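The slow arm of Momville

Elibariki Muriithi keeps two windows open on his screen for most of the working day. One shows what the planner wants the arm to do next. The other shows what the arm is being told to do, which is often slightly different. His job, for the past few years, has been the gap between them.

He works at Candotik, a small software firm above a tyre shop in Momville. The firm doesn't build robots. It writes the layer that sits between a learned policy, the part that looks at camera images and suggests a movement, and the controller that drives the joints. The product is called Masanja, after the street where the firm had its first office, and there are eight people working on it.

The problem it deals with is easy to state. A policy trained on recorded movements gives its answers in short bursts. Each burst covers the next second or so of motion, and the bursts don't always agree. Where one ends and the next begins, the arm can twitch. On a big job the twitch may not matter. On a flat surface, with something thin held in the fingers, a few millimetres up or down is the difference between touching the table and pushing into it.

"People would send us logs and say the model was bad," Muriithi says. "We would play the same commands back with the joins smoothed out and the model was fine. The joins were bad."

Masanja takes each new burst and blends it with what is left of the old one. It also checks the result against the speed limits of every joint before anything is sent. If a movement would break a limit, the software stretches it out in time and keeps the path the same. Early versions clipped the speed instead, and the arm cut its corners.

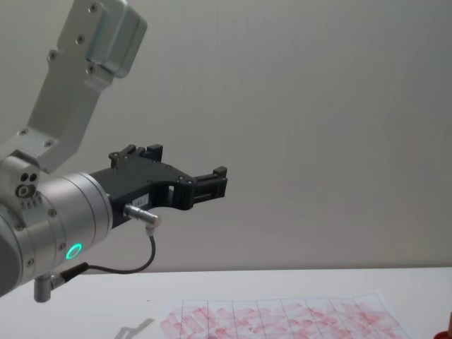

Timing took longer to sort out than the blending did. A camera image is already old when the policy sees it, and older still when the answer comes back. Muriithi's team measured the whole trip on their bench and got 154 milliseconds, of which 91 went on the policy itself. The rest was copying, queueing and waiting for the next tick. They have since cut that remainder by 22 milliseconds, mostly by removing a queue that had been put in for debugging and never taken out.

What is left has to be allowed for. The software stamps every image when it arrives, works out how far the arm has moved since, and throws away the part of the answer that is already out of date. Golberg, a packaging company that tries out new releases before anyone else, asked for a setting to turn this off. They used it for one afternoon and put it back on.

There are things Masanja doesn't do. It has no idea what the arm is holding. It doesn't know whether a task has gone well, and it will carry out a smooth, well-timed movement to the wrong place if that is what the policy asks for. Muriithi is often asked to add some judgement of this kind and has so far said no. He thinks it belongs higher up, with the people who know the task.

The next release is due in April. It adds a replay tool that lines up the camera images with the joint commands, so that a user can stop at any moment and see which image led to which movement. The team has been using a rough version of it for months. It crashes on long recordings, and fixing that is the main item on the list for now.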